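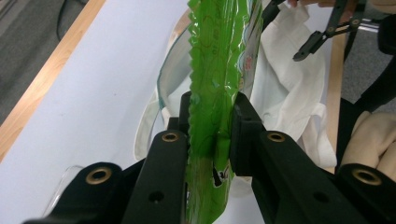 Crisps, ferries and the long way to Urnema

Search this blog Type and press enter

Home Walks Kitchen Books About me

2019-08-04

I have been promising to write about the Urnema trip since April, and every time I sat down to do it I got distracted by the unpacking, then the garden, then the unpacking again (there is still a bag in the hall, and I've stopped seeing it). So it's Sunday-afternoon sort of writing, with a pot of tea and no great plan, and I'll begin with the food because that is where my mind goes first on any journey.

I am a firm believer in the travelling snack. A proper one, bought before you set off and not opened until the train is moving. When I was small it was always crisps, and the rule in our family was that you could not so much as touch the packet until we had passed the water tower. I still do it. I still look out for a water tower, even in countries where I've no idea whether they have them, and I had a lovely moment outside Pratis when one came up on the left and I was able to open my bag with a clear conscience.

Pratis itself deserved longer than I gave it. I had an hour and a half between the train and the ferry and spent most of it in a bakery called Oksanen, where they do a flat rye bun with caraway and a great deal of butter. The building has 1807 carved over the door, and the floor slopes so badly that my tea leaned in its cup. I bought two buns for the boat and ate them both before I got to the harbour.

Then the ferry! I do love a slow ferry. You can sit outside if you've brought a decent coat, and there's a sort of shelf along the rail which is just the right height for a flask. We went past island after island, most of them no more than a rock with a few pines on it, and now and again a red boathouse with its doors open. An older lady next to me was knitting something enormous in mustard yellow and offered me a peppermint. I offered her a crisp. We had hardly a word in common and got on very well for the whole crossing.

Urnema is the sort of place where everything is up a hill. There are 87 steps from the landing stage to the main street, as a little painted sign tells you at the bottom, and I can report that they are not even steps. I had to stop on the way up to admire the view, and then stop again to admire it some more. My room was over the old post office, with a blue stove and a window that wouldn't quite shut, and I slept better there than I have in months.

I stayed for 7 nights and did very little — walked out to the chapel, which has a bell dated 1222 that you are allowed to ring if you ask at the shop, read two and a half books, and got rained on. The shop sells postcards, tinned fish and wool. I came home with all of these, and have since eaten the fish.

If you're thinking of going, take good shoes and a hat that ties on. I had my small Postitz rucksack, now on its second zip, and never wished for anything bigger. Get your bits for the boat in Pratis too, as the ferry only does coffee and a rather sad cheese roll.

Next time I'll try to write up the chapel walk properly, with the path marked, for those of you who asked. I need to find my notes first. I think they're in the bag in the hall.

Filed under: Slow travel, Islands, Things I ate

Older post Newer post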